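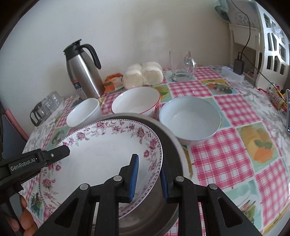
I had been meaning to go to one of the open days at Edthorpe for a while, and last week I finally did. They rent the ground floor of an old insurance office and have set up part of it like a normal home, with a kitchen, a hallway and a place to eat. People spend the day doing chores there with grippers held in their hands, and the recordings are used to train robot arms. The first table I stopped at had a pink gingham patchwork cloth on it, and the job was picking up a white plate with a pink floral border by its rim and holding it tilted over a dark metal pot. The two fingers of the gripper have blue ribbed pads on them, one goes on each side of the rim, and that is all that holds the plate.

Visitors were taken through in small groups. Ours was led by Tuulikki Halonen, who runs the recording side. She gave a short talk in the hallway first and asked us not to reach across anyone who was working. Then we were allowed to stand behind the tables for as long as we liked, which I appreciated. At other places I've been to, you get walked past the interesting part on the way to a slide show.

There were 3 home stations and each had its own list of tasks taped up next to it. The eating area was all tableware. Plates, bowls, cups, moving things from one spot to another, stacking, tipping. The kitchen was mostly drawers and cupboard doors. The hallway was shoes and coats, and it looked like the hardest by far. I watched a man try to get a coat sleeve turned the right way out and he gave up on it twice.

I asked why they use real china when plastic would be cheaper. Erdal Tekin, who was looking after the tableware table that afternoon, said they did use plastic for the first few months. The problem was that people got careless with it, and the recordings showed it. With a real plate you slow down before you touch anything. He also said shiny surfaces give the software trouble and it needs to see plenty of them. They have broken 2 plates since moving to china. I would have guessed more.

The same goes for the clutter. There was a steel vacuum flask at the back of that table, and a bag of steamed buns, and a glass pitcher with nothing in it, and none of it was part of the task. A phone and some little packets were over at the side. Erdal said an arm that has only ever seen a bare table is not much use in anyone's house.

We were each given a turn. I had a plate and a soup bowl to move. The bowl was fine. The plate was a lot harder than it looks, because you have no feeling in the fingers at all, and the weight of the plate wants to swing it down around the point where you are pinching it. What you learn after a few tries is to go in farther over the rim and turn your whole forearm, and not just the wrist. I got it across on my fourth attempt. A girl ahead of me, maybe ten years old, got it on her first.

My forearm was sore the next morning. The people who do this for work go in short blocks and switch stations, and I can see why.

After that we went upstairs to see the arm itself, which they call Bustard. Serpil Aydoğan gave the demonstration. Bustard is bolted to a bench and has the same kind of fingers as the ones downstairs, so what it learned from the recordings should carry over. The version we saw had been trained on 2459 recordings of plates and bowls. It picked up a dinner plate and set it in a rack, slowly, and then did it again with a different plate. On the third go it closed its fingers short of the rim and stood there. Serpil said that was a fair picture of where things are and reset it. She did not seem bothered, and I thought better of the place for it.

Somebody asked what it would cost to have one at home and she said they don't sell anything and have no plans to. They are after 300 more recordings of stacked bowls before the next round of training, because stacked bowls are what it gets wrong the most. It tends to lift both.

There was coffee at the end and a sign-up sheet for people who want to come in and record. I put my name down for a morning in March — they pay a little and parking is free behind the building. I asked for the tableware table. I'm not doing coats.

If you want to go yourself, the next open day is on the notice by the front door. Use the side entrance, the front one sticks.

Posted 20 Feb 2024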